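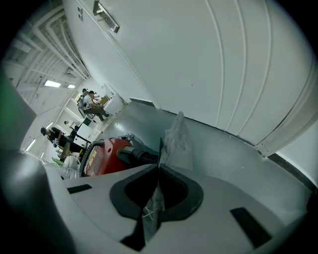 clear bag, the sort I mean

Trollcombe Community Board > Home & Garden > Soft plastics, where now??

flandadent
Right so the collection point at the Fellness shop has gone. Went down with a month's worth of bags and there's just a bare patch of floor. Anyone know where takes them now? Clear ones mostly, bread bags, the bags veg comes in. Not putting them in the green bin before anyone says it

mudlark_2
Harawira garden centre takes them, by the trolleys. Clean only. They shut at 4 tho

oldpump
Was full both times I went. People leaving carrier bags of stuff next to it, blowing all over the car park

flandadent
cheers mudlark. bit of a drive for bread bags but ok

kettle_on
Going to be unpopular but just bin them. You drive out there and back to save a handful of plastic, what's the point. Petrol alone

mudlark_2
I'm going anyway for compost so no extra petrol. And it adds up, we had 200 in the cupboard when we moved house, my other half counted them out of spite

kettle_on
200 bags weighs nothing. Half of it gets burnt anyway from what I've read

oldpump
read where

kettle_on
It was in the free paper. September I think

oldpump
so no link then

saltgate
Can we not. Better to use them again first. I freeze bread in the old ones, also good over seed trays, stick a rubber band round. Get 3 or 4 goes before they split. Wouldnt use ones that had raw meat in obviously

flandadent
the seed tray thing is good, hadn't thought of that. do you put holes in?

saltgate
Few holes yes or it all goes mouldy. Take it off once theyre up

hobnail
Parish newsletter said they'd want 1,000 names before asking the council for kerbside. Trollcombe has 2,000 people in it if you count babies so good luck

kettle_on
I'd sign that. Just not driving to Harawira

mudlark_2
well thats one. 999 to go

flandadent
Rang Harawira, they say it's emptied first thing so go before 10. Will take mine up tomorow, got room in the boot if anyone near the Fellness end wants to drop some round. Washed pls

oldpump
I'll bring two bags over after tea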